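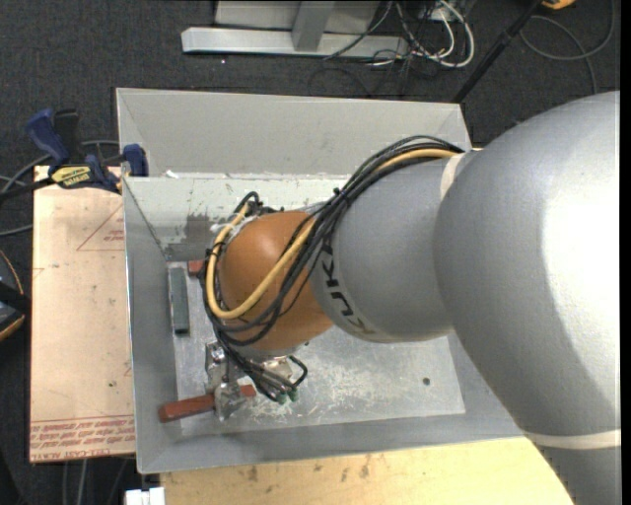
A KUKA arm with its orange wrist joint, reaching into a grey metal bin.

News from the Plaslow Evening Classes

Well, the autumn term has flown by, and before everyone disappears into mince pies and wrapping paper I wanted to say a proper thank you to all of you who came along to the bookkeeping and small business evenings this year. We had 78 people on the register by the end of November, which is more than we have ever had for anything except the cake decorating (and that, as many of you will remember, was the year we had to borrow chairs from the chapel).

The biggest draw was Unnur Vestergaard's course on pricing your work. Unnur ran a curtain-making business in Bandov for a long time before she moved here, and she has a lovely way of making you look at a sum you have been avoiding for months. Her first exercise was to write down every hour spent on a job, including the driving, the phone calls and the standing in the kitchen wondering what to charge. I did it myself for a set of cushions I had made for a neighbour and I'm sorry to say I had earned less than the price of the thread! Several people have since put their prices up and report that their customers hardly blinked.

Deok-su Byun took the second half of the term, on keeping records. I know that sounds dry, and I did wonder if people would drift off once the evenings got dark, but his sessions were full to the last. He is very firm on receipts. They go in an envelope on the day you get them, with the date on the outside, and the envelope goes in the same drawer every time. He also persuaded a good few of us to open a separate account for the business money, even if the business is only jam.

The raffle and the tea table between them raised £1522 for the hall roof fund, and with what was already in the pot we now stand at £2886. The slates over the back kitchen come first, as anyone who has washed up in there during a downpour will agree. If you are holding raffle money or stubs that haven't come back yet, please drop them through the office door before the holidays.

Next term we are offering pricing again for those who missed out, and a new short course on writing to customers — quotes, reminders, and the awkward letter when somebody hasn't paid. Unnur has promised to bring some of her own old letters, including one she says she should never have posted. Fees stay as they were, and there is still a reduced rate if money is tight. Just have a quiet word with me.

One last thing. A green wool scarf and a pair of reading glasses in a tartan case were left behind after the final session, and both are on the shelf by the coats. There is also a pie dish with no name on it, so if you are short of one, do come and have a look.

Office closed for the holidays from next week. This page last updated 2024-12-10.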